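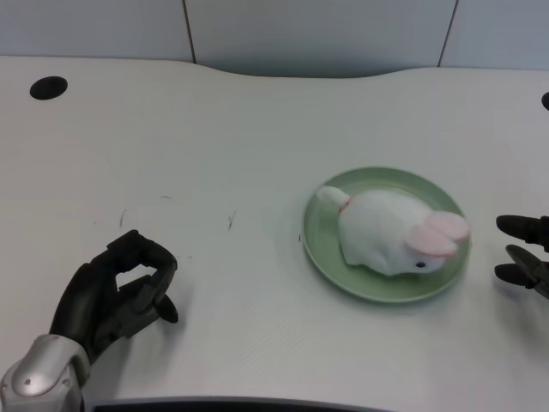 Hilora has had a good deal to say about crime, newcomers and policing this past year, most of it online and a fair amount of it in capital letters, and we at Nutora would like to hear the same conversation held in person, with biscuits. We are looking for 19 residents to join a paid panel on safety in the town centre, and to stay with it long enough to change their minds once or twice if they feel like it. You will sit at a plain white table with light grey-blue panels behind it, you will be given plenty of time, and you will be listened to whether you have lived here for sixty years or since April.

Home Projects Take part Contact

What we are asking of you

The panel meets for eight evening sessions, starting at 6.30 pm and finishing by nine. Over that time you will hear from police officers, shopkeepers, youth workers and people who have recently moved to the town from abroad, and you will be able to put your own questions to all of them. Towards the end the panel writes a short set of recommendations, which goes to the town council with your words left as you wrote them. If you disagree with the rest, your view goes in too – we have always done it that way and the reports are better reading for it.

Who can apply

Anyone over 18 living in Hilora or the streets on the Loltunico side of the river. We wrote to 1340 homes in the spring, but you don't need to have had a letter. We would be especially glad to hear from people who work nights, people who have been a victim of crime, and anyone who stopped going into town after dark and misses it. Serving councillors and party staff can't take part, I'm afraid, though they are welcome at the final evening.

Pay and practical help

Panel members receive £595, paid in two halves, plus bus fares or parking. We can arrange childcare and interpreting if you tell us early on. All sessions are held at the Kocabaş Rooms, which have step-free access from the car park.

How to apply

Ring or write to Tove Toft at Nutora and tell her a little about yourself and why the subject matters to you. A few lines will do, spelling doesn't count, and she does like a chat – so put the kettle on before you ring.

Last updated: April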